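How to get a fitted sheet to stay on the bed

Filed under: Bedding, Small Domestic Defeats
Last updated 2/10/24

A fitted sheet has one job and four corners, and most of us have owned one that could manage three. Before you buy clips, straps or a new mattress, try the steps below. They take one evening and a tape measure.

What you need

A tape measure
Your sheet, clean and fully dry
A non-slip rug underlay, if your mattress sits on a topper
Patience, or a radio

Step 1. Measure the mattress depth

Strip the bed. Measure from the bottom seam to the top seam at the side, then add the topper if you use one. Do this with the tape held straight. Sagging tape gives you a flattering number, and the sheet won't be flattered.

Write it down. I kept mine in my head for a year and bought the wrong size twice, once in the Furnard sale in September, where nothing could be returned.

Step 2. Check the label

Look for the depth of the pocket, sometimes called the drop or the wall. You want 5 cm more than your mattress depth, so there is something to tuck underneath. "Deep" on its own means very little. My Fornberg set says "extra deep" and would struggle with a tea tray.

Thread count won't help you here. A 300 sheet with good elastic beats a 1000 sheet with none, and costs less to be cross with.

Step 3. Test the elastic

Stretch a corner and let go. It should spring back at once. If it wanders back, the elastic has gone, usually from a hot tumble dryer. Elastic that runs round the whole hem holds much better than the sort sewn only into the corners.

Step 4. Find the long side

Most sheets carry the care label at a bottom corner. Most, but the Vurna ones have theirs halfway up a side, for reasons known to Vurna. Mark the foot end with a couple of stitches in coloured thread and you'll only have to work it out once.

Step 5. Fit opposite corners

Start at the top left, then go to the bottom right. Do the top right next and finish at the bottom left. Lift the mattress at each corner and pull the hem right under — a hand's width if you can get it. Going round in a circle puts all the strain on the last corner, and the last corner knows it.

Step 6. Smooth, then go back to the corners

Sweep your hands from the middle outwards. Any spare cloth will end up at the edges, so check each corner again and tuck in whatever has gathered. A sheet can be tight along the sides and still have a loose fold at one corner.
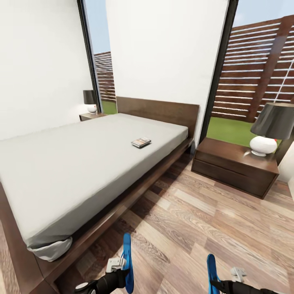

Step 7. Stop the topper sliding

If the sheet stays put but everything beneath it travels, lay the rug underlay between mattress and topper. Cut it a little smaller than the bed so it doesn't show.

If it still comes off

Try straps that cross under the mattress. Clips work too, though they tend to chew thin cotton. After that, it's the sheet. Cut it up for dusters.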